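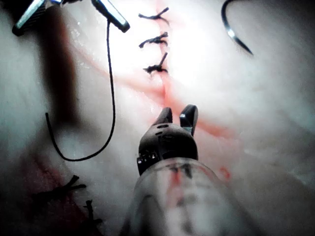
Suturing on tissue, wrist camera view, with the needle driver holding the thread at upper left and the grasper in front.

Progress report to the Fustska Fund, equipment planning grant
Prepared by Melahat Güler, 5/2/22

Dear Ro-un and everyone at the Fund,

First of all, thank you for your patience with the last report, which reached you later than I'd promised and without the budget pages. They're all in this one, and I've tried to answer the questions you sent back, though I'm afraid I have wandered a little in places.

The main piece of news is that we have stopped trying to price the whole robotic suturing bench as one purchase. When we wrote the application we pictured a single order from a single supplier, and it made for a very tidy page! Once we sat down with the people who do the suturing work, it was plain that the arms and the instruments have to be planned separately. The arms we expect to keep for years. The needle drivers and graspers are used up by the work, and so are needles and thread, and our old budget had all of that squeezed into one line called "supplies."

So we now have two lists. For the arms we have written quotes from Stusetti and Ibarra, and both are good for long enough to see us through your next meeting. Stusetti came in lower on the purchase itself, but Ibarra includes the first service visit and training for new staff, and with people coming and going as they do here I lean that way. Sekon was asked as well and sent a very kind letter saying they could not deliver before October, so I have left them out of the comparison.

For instruments, we are asking for 32 in the first year, split between needle drivers and graspers. The earlier figure was 21. I know that is a jump, and I went over it several times before putting it down. It comes from the sessions we have on the calendar already – 51 of them between now and the end of the grant year – and from wanting a second set on the shelf when one goes out for repair. I have also set aside $2000 for wrist camera parts and sterile sleeves, a line we simply forgot the first time.

Two things are still open. The electrician has looked at the room but we have no price from him yet, and the insurance people want the serial numbers before they will quote, which we can't give until something is ordered. I've put a placeholder in for both and marked it clearly on page two of the budget.

Spending so far is under plan, mostly as a result of the delay in ordering. I would like to carry the unspent part forward into the instrument line if the Fund is agreeable, and would be glad of a yes or no on that before we sign with either supplier.

If anyone would care to come and sit in on a session, please do let me know. We would love to have you, and there is always coffee.

With warm thanks,
Melahat

We use cookies to improve your experience on this site. By continuing to browse you agree to our use of cookies. Accept | Manage settings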